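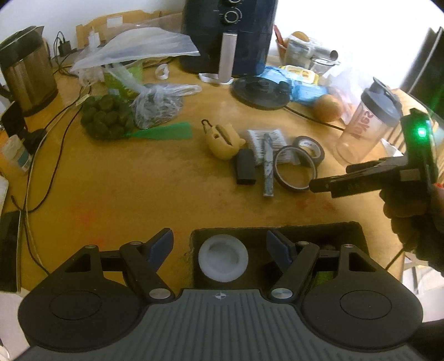 Tea room set, hire or buy outright

Air fryer, kettle, paper towel holder, round table. Sold as one lot under the Werura name on the invoice so don't panic if that's what accounts sees. Goes out from the Rarnel depot, unit behind the tile place, roller door.

Good for site sheds, small offices, a granny flat between tenants, reno kitchens while the real one is in pieces. Not for cafes or anything commercial. People keep asking. No.

Air fryer
Dark navy, sits on the bench or the table. Knobs, no touchscreen and no app. The round one on the front has a silver rim. Basket comes out for washing, hot water and a soft brush, no steel wool please, we've had three back with the coating scratched off. Leave a hand's width clear behind it and don't shove it hard up against the wall. Preheat is five minutes or so, chips want a shake halfway, frozen spring rolls don't. Tray of 16 party pies will not fit in one go whatever the last hirer told you. Do two lots.

Don't line the whole basket with foil. Baking paper is fine if there's food holding it down.

Kettle
Stainless steel, brushed body, black top. Plain boil kettle, no temperature settings. Descale it if you're on bore water, white vinegar and water half and half, boil, leave 15 minutes, tip out, boil clean water twice. Hard water marks inside aren't a fault and we wont swap a kettle for them. The outside shows fingerprints, damp cloth then a dry one, follow the grain.

Paper towel holder
Metal post on a white base. Takes an ordinary roll. Rolls not supplied, and the jumbo catering ones are too fat for it. White base marks if you leave a teabag sitting on it overnight, a bit of bicarb gets most of it off.

Table
Round, wooden, light brown. Used condition. The top is worn and has some faint reddish stains, we've scrubbed at them and they are staying. Priced for that. If you want a good looking table this isn't the one, put a cloth on it. Wipe spills up quick, no bleach. Hot basket straight from the fryer goes on a board or a folded tea towel, NOT on the timber.

Room for the fryer and kettle with some space left over to make a sandwich.

Power and leads
Most of the emails are about this. Fryer and kettle each get their own wall outlet. Not both off one double adaptor, not off a cheap extension lead. Older sheds will trip if you run the two together, boil first, cook second. Phone chargers and all the rest can share a board somewhere else. Run leads to the back of the table if you can, and if one has to come across the top keep it away from the front where it'll get hooked by a sleeve. Kettle cord never hangs over the edge, especially with kids in the place.

All leads are tested and tagged before they go out. Kumaresan does the tagging, if a tag is missing ring before you plug in.

Hire
Weekly, or by the month if you ask. Deposit is $40, back in your account when the set comes home clean. Clean means no crumbs in the basket and no water in the kettle. We're not fussy about the table, see above. Longer hires talk to Revathi Amin, she does the site shed accounts and will usually sort something out.

Buying outright, ask for a price on the day, depends what's in the shed. Bought sets can be split. Hire sets can't.

Pickup and delivery
Pickup from 7.30 in the morning, roller door side. Fits in a hatchback with the seats down except for the table, legs come off but bring a socket set or borrow ours. Delivery is local only. Alcides drives and he'll carry it in on the flat but not up stairs on his own, so have someone there. Regional goes by Cokari freight, you pay them direct, we wrap and tape everything and the kettle travels inside its own carton with paper round it.

Keep the cartons if you're hiring. Everyone throws them out. Please keep the cartons.

Things that go wrong
Fryer smokes a bit first use - normal, run it empty with a window open.
Fryer won't start - basket isn't pushed all the way in. Nearly always this.
Kettle clicks off early - scale, or lid not shut properly.
Holder wobbles - screw underneath the base, half a turn.
Table rocks - your floor, try it somewhere else, then a bit of folded card.

Anything with a burning smell, switch off at the wall and ring. Don't open it up yourself.

Also asked for: toasters (none till the next lot comes in, probaly March), sandwich press (two, both out), bar fridge (see Solís, they have a wall of them). Microwave we've stopped doing, too many came back cracked.

Bookings and questions to Geetha Rao at the counter, or leave a message after hours and she'll ring back in the morning.

Last updated: January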